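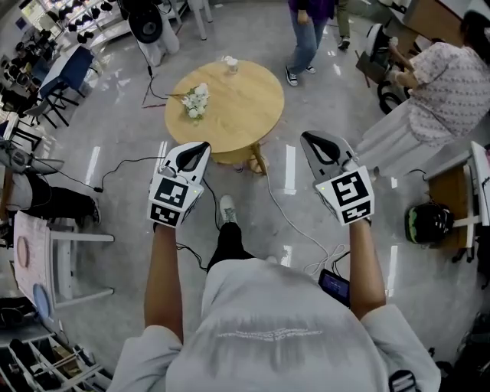

I've been meaning to write up how I dress a small round table, as I get asked every time we have people over and my answer is always far too long for a doorstep chat. You don't need a vase, honest! On a light wooden top with a single pedestal, I like a small bunch of white flowers laid flat near the left edge, green stems and all, with a little white cup towards the back and plenty of bare wood in between.

Start by wiping the top down and letting it dry properly (flowers and damp wood leave green smudges, ask me how I know). Then trim your stems. I go for 12 cm with anything small-headed, a bit longer if the blooms are heavy. Strip off any leaves in the bottom half and tie the lot with thread or thin string, pulled snug but not so tight you bruise them.

Lay the bunch down at a slight angle and step back. Walk round it, too! A round table gets looked at from every side, so I shuffle things about until I'm happy from the door and from the window.

The cup goes on last. Plain white is my favourite, but my friend Anjana swears by blue.

Flowers out of water will last 4 hours or so indoors, less near a radiator. Pop them in a jug afterwards and they usually perk up by bedtime.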